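Looking After the Sorting Cell: Project Report
Clotilde Poulain and Amanuel Demissie
Monday, August 8, 2022

3. Keeping the cell in order

When we took over the Plirik cell from Henok Gashaw's group in January, we were given a key, a folder and a good deal of cheerful advice, most of which we only understood later. The folder covers the arm itself very well, but it says rather little about the board the blocks stand on, and that is where most of our small troubles began!

The board had been creeping across the perforated table (only a little at a time, but enough to spoil a grasp). Hawi Tekleab showed us how to square it up again, checking each corner against the rows of holes, and then we tightened the bolts in the table panels by hand, working outwards from the seam. We now do this every 27 runs, and wipe down the wood with a dry cloth while we are at it.

After squaring up we teach the reference points again and set out the blocks by colour, so that each group has its own part of the board. Iraklis Papadakis kindly lent us his checklist for this, and we have added to it so often that he may not want it back.
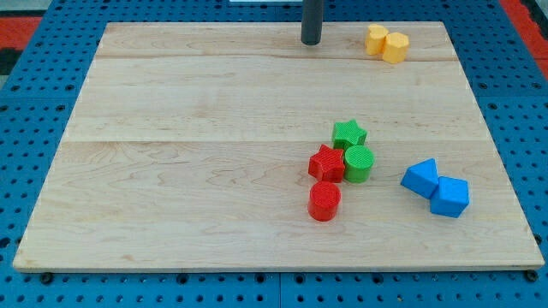
Figure 4. Blocks grouped by colour on the maple board.

By the end of the project the log held 1118 runs, 146 of them with a missed grasp. We went through the misses one by one over two long afternoons, and a good many fell just before a squaring-up was due. We would like the next group to try a shorter interval, and to write down the bolt checks in the same log as the runs, as we kept ours in a separate notebook and regretted it.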